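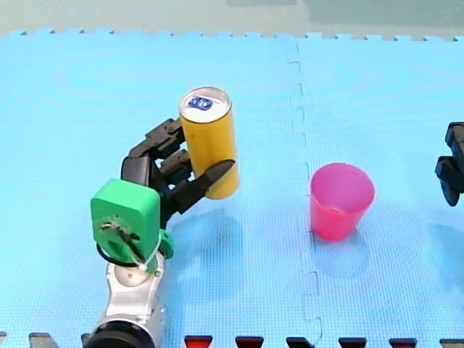
Evangelia Bakalis
Developer and maintainer of Plirnum

27 November 2020

Plirnum 2 is out. The package is up, the source is tagged, and the old download page now points to the new one. If you only want the files, you can stop reading and go get them. The rest of this post is about what changed and what might break when you upgrade.

For anyone new, Plirnum is a small drawing library for .NET. It takes a list of shapes and fills them into a pixel buffer on the CPU. I started it when I needed charts in a desktop program at Rondbridge and didn't want to ship a whole graphics stack for a few line plots. It still does mostly that. It draws lines, polygons, and text outlines, and it writes the result to a byte array you own.

The main change is the polygon filler. The old one walked every scanline and tested every edge against it, which was fine for a bar chart and bad for a map. The new one sorts the edges once by their top y value and keeps a list of the active ones as it moves down. This is textbook material and I should have done it in the first release. I put it off because the old code handled a lot of odd input correctly and I had no tests that said which odd input.

So most of the work went into tests. Makis Michailidis sent me a set of shapes from his floor plan program that had given him trouble over the years: polygons that cross themselves, polygons with repeated points, a few with zero height. I turned 37 of them into test cases with saved output. The first version of the new filler failed on plenty of them. Horizontal edges were the worst. My code added them to the active list and then divided by zero when it worked out the slope. They are now dropped before sorting, and the edges on either side do the job.

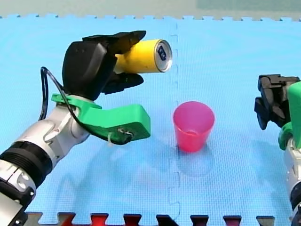 Yellow can in the gripper, blue mat underneath.

The second problem was rounding. The old filler rounded each x position to the nearest pixel. Two polygons sharing an edge could both claim the same column, or both skip it, and you got a thin seam. With solid colors you hardly saw it. With half-transparent fills you saw it right away. The new filler follows the top-left rule, so a pixel center that falls exactly on a shared edge belongs to one polygon only. The seams in Makis's floor plans are gone. If you have saved images that you compare against in your own tests, expect them to differ by a pixel here and there along the edges. You will need to save them again.

Now for the breaking changes. FillPolygon used to take an int array with x and y values alternating. It now takes a span of points with float coordinates. I kept the old version in place for a while and marked it obsolete, but it had to convert and copy on every call, and people who were complaining about speed turned out to be calling it. It has been removed. The replacement for most code is one line, and there is a helper called PointsFromInts if you don't want to touch the places where the arrays get built.

The other breaking change is the color format. Plirnum now expects premultiplied alpha everywhere. Before this, Clear and FillRect took straight alpha and the blending functions took premultiplied, and the only way to know was to read the source. Periklis Konstantinidis opened an issue on this in January and he was right. If you use fully opaque colors nothing changes for you. If you use transparent ones, run them through Color.Premultiply first. 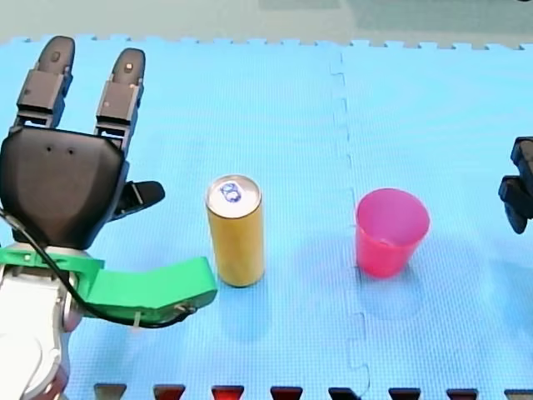

I went back and forth on making that conversion automatic. Doing it inside each call would have been friendlier, but it also means doing it again on every frame for colors that never change, and Karras, the plotting control built on top of Plirnum, redraws a lot. Sirkka Rissanen, who looks after Karras, asked me to leave it to the caller. She already has a branch that works with the new version and plans to merge it after a bit more checking on high-DPI screens.

Text is mostly the same. Outlines are cached per font and size now, and the cache is cleared when you dispose the font. There was a bug where the cache key left out the bold flag, so whichever weight was drawn first was used for both. Els Cuypers found it and sent the fix along with a test.

Some things didn't make it in. Dashed lines still restart the pattern at every corner of a polyline. I have a fix that carries the offset across segments, but it gives ugly results on closed shapes and I want to look at it more. Gradients work in the Sketitz branch and nowhere else. That branch is where I try things, so please don't build on it. I rename functions there without warning and I rebase it.

Multithreading has been requested several times. The filler doesn't share any state between calls anymore, so you can split a large image into bands and fill each one on its own thread with its own clip rectangle. I haven't wrapped that in a function. The right number of bands depends on what you draw, and I don't have a default I trust yet.

The docs are updated for the filler and the color change. The page on text still shows the old constructor in one place and I'll get to it this week. If something breaks on upgrade, open an issue and attach the list of points if you can. A screenshot tells me that a shape is wrong, but with the points I can run it.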